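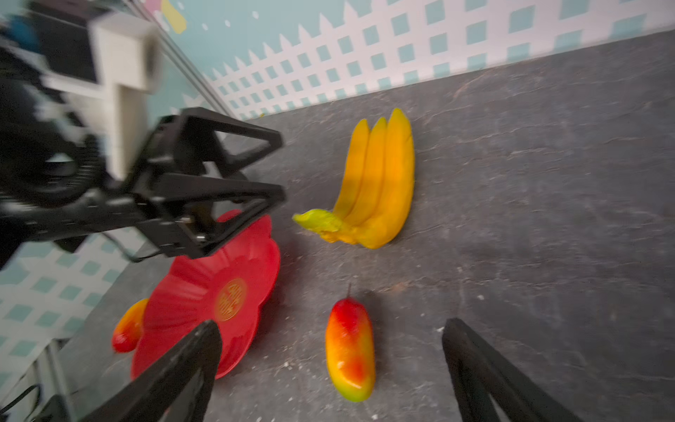
The word from the packing side is that the arms are fine to stand next to and slow to trust, and that the bit in the Ovangate brochure about "freeing people up" has yet to free anyone up for anything. A fair summary, as far as it goes.

March | Staff newsletter, Mackay site

Practice on the arms still means fake fruit. Artificial bananas, a glossy mango and a red plastic plate are a long way from what comes down our line, where the real stuff bruises, leaks and arrives in whatever shape it likes. Ovangate says the skills carry over. Maybe they do. We'd like to see it on a crate of soft mangoes at 5 a.m. before anyone redraws the shift plan.

And the shift plan is what people are asking about. The draft moves 2 packers per shift to "arm support" — clearing jams, resetting, wiping down — at the same pay grade, with no word on who covers their stations. The Drudov site went through this last year. Its target was 500 trays a shift, and packers there tell us they still finish a good share of them by hand.

Management's figure is 2,655 hours saved over the year. We asked how many of those hours come back as shorter shifts or longer breaks, and were told it was too early to say. It didn't seem too early to print the number.

Training on the Neneo software takes three sessions, all paid. Get that in writing before you sign up. Questions for the next meeting go in the box by the time clock.

4 comments | 11 shares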